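Jundalum Hand Series: demonstration days

The Jundalum is a multi-fingered hand for robot arms, supplied by Tutero to laboratories, colleges and service firms. It is intended for ordinary objects in ordinary rooms, and visitors to the demonstration kitchen see it at work among household furniture and appliances. 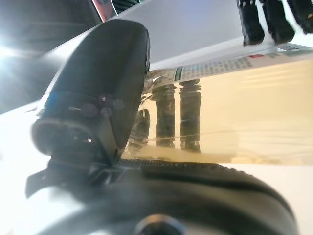 Product Bulletin, Issue 79

5 January 2018

The fingers are finished in matt black and each may be removed separately for servicing. The hand weighs 940 grams without its mounting collar and is rated for loads of up to 3300 grams. Mounting collars are available for the Gumede and Pliltus arms; customers with other arms should send a drawing of the wrist flange when requesting a quotation.

Demonstrations are held in a fitted kitchen with a worktop, a window and a pull-out drawer. The programme is concerned chiefly with bottles and drinks cans, as these are the items most often named in enquiries. 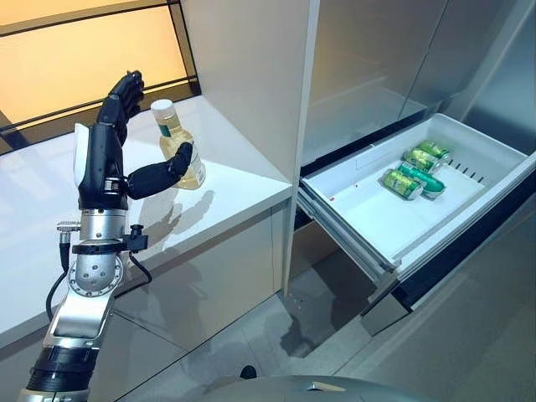 Visitors are welcome to bring objects of their own — glassware excepted — and should notify the office beforehand of anything unusually heavy. Each session lasts one morning and includes a period for technical questions. Yasmine Bennani, Head of Demonstrations, receives all parties and can arrange a separate discussion of control software on request.

The wrist camera is supplied as standard. Its view takes in part of the hand itself, and operators may follow it on a separate screen throughout the session.

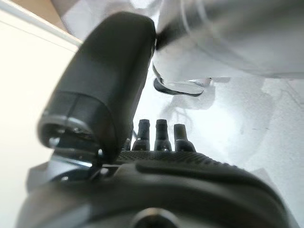 Spare finger shells are held in stock and are normally dispatched within two working days. The service interval is 400 operating hours, after which the hand should be returned to Tutero for inspection.

The next open day will take place in April. Places are limited and must be booked in writing through the demonstrations office.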